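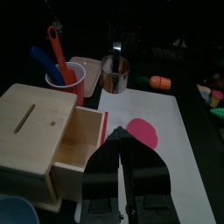

Wrist view over the white mat. Gripper fingers just left of the pink disc, wooden box with its drawer partly open at left.

Tabletop demonstrations, Corkel bench
Gallery page, September

Work on this page was done at the Tendmont lab on the Corkel bench. The task is taught by remote control: an operator moves a hand-held leader arm, the follower arm copies it, and joint positions are logged together with the wrist view. Rosalind Thibodeaux operated for most of the month. Hugo Fleury maintains the follower arm and wrote the replay software, called Brumau in the file headers.

The set holds 151 demonstrations. Of these, 86 were recorded by hand guiding, with the operator holding the arm itself, and the remainder with the leader arm. Both groups use the same start pose and the same gripper.

Notes to the picture

View. The wrist view is the one the operator works from during remote sessions. At this height the fingers fill much of the lower part of the picture and hide the lower portion of the disc. Operators are asked to line up on the upper edge of a flat object, which stays visible longer, and to make the last correction before the fingers cover it.

Flat objects. A thin disc on a mat is harder to demonstrate than a cup. The fingertips have to come down close to the surface without pressing into it, and the leader arm gives no force feedback. Lower to just above the mat, stop, close slowly. Demonstrations in which the mat is dragged are kept but marked "contact".

Box and drawer. The drawer position is not fixed between demonstrations and is noted in the log as open, part open or closed. The red strip along its outer edge gives a clear boundary in poor light. The slot in the lid runs diagonally, so any task using it needs a wrist rotation, and Begay (the scoring script) treats that rotation as a separate step.

Surrounding objects. The cup with the blue handle and the orange-red spatula is the main clearance problem on the left side. The spatula stands well above the rim, and a straight sideways move at low height can catch it. Raise first, then travel. The stainless steel cup past the mat gives dim reflections, which have at times been picked up as a second object by the detector.

Lighting. The room was kept dim for this series. Objects at the far right, including the small tub with the pink lid, are hard to separate from the background. Labels in that region were checked by a second person.

Replay

A demonstration is accepted when the follower arm can repeat it from the log 2 times in a row with the objects returned to their starting positions. Replay is run at reduced speed. We discarded 6 leader-arm demonstrations in the first week due to a loose encoder cable; they are not included in the total.

Bench time for visiting operators is Thursday afternoon. New operators begin with hand guiding and move to the leader arm once their replays are accepted. Requests for the log format should go to Hugo Fleury.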